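Tramstead Hall Users' Group
Minutes, meeting held 7/8/22, small meeting room

Present: six, plus minute taker. Apologies: two. Started late, key trouble again.

1. Last minutes
Agreed. One correction, Dradmont is spelt with one n.

2. Water and cups
Main item. Drinks table for the autumn talks. Long discussion. Bottles currently come from Bakker in packs of 30, last bill was 991 for the half year and felt to be too much. Options: carry on with small bottles, or jugs and a proper tap. Jugs would need washing up, and the kitchen is locked after the talks. Agreed small bottles stay until November, then look again.
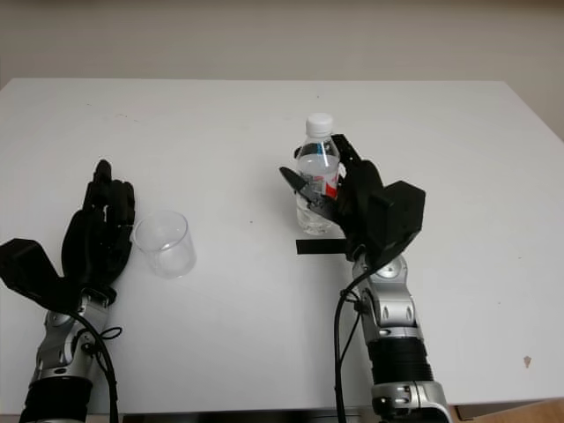

Minutes: P. Secretary, Tramstead

Cups. Clear plastic ones to be used up first, then paper. Point made that people take a fresh cup each time they come back to the table. Suggestion of a pen for names, not much support. Speaker to get one bottle and one cup, put out before doors open. Bottles left with the cap on, speaker can open their own. Half drunk bottles to be emptied in the sink, not put in the bin full, the bag split last time and the cupboard floor was soaked.

3. The table
White table to stay in the small room, wall side. Wipes down easily and nobody wants to carry the old one back up. No tape on the top please, the glue marks took ages. Cloth not needed. Anyone borrowing it for the main hall to put it back the same night.

Roteo have quoted for 4 more to match. Quote thought fair but delivery is extra and they wont do stairs. To ask Dradmont for a second price before deciding.

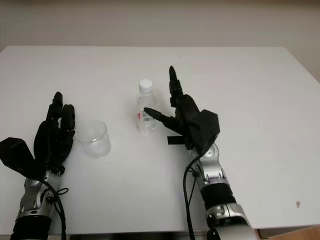

Also asked whether the new ones could be the folding sort. Store is tight, so yes if the price is close. Legs must lock, the last folding one went down with the tea urn on it.

4. Recycling
Bottles and caps can go in together now, council has changed the rule. Lables can stay on. Sign on the bin is out of date, new one to be printed. Plastic cups still general waste for the moment.

5. AOB
Chairs: nearly 18 need new feet. Left to next time.
Clock in small room slow.
Key to be copied, two sets.

Closed 8.40. Next meeting same room, date to follow by email.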